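Home | Posts | About | Contact

Jun 5, 2018
by Mwanaisha Rotich

The Cimel sleep app gave me a score of 90 last night. I was up at 2 with a leg cramp and then lay there listening to the fridge. I've worn the band for 40 nights now and still can't match its numbers to how I feel – my worst mornings get some of the best marks. The monthly plan costs eight dollars.
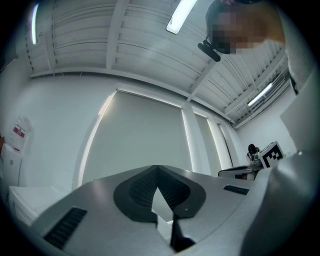 Would I pay for it again? I'm canceling before September, when the yearly rate kicks in. A paper notebook has done just as well.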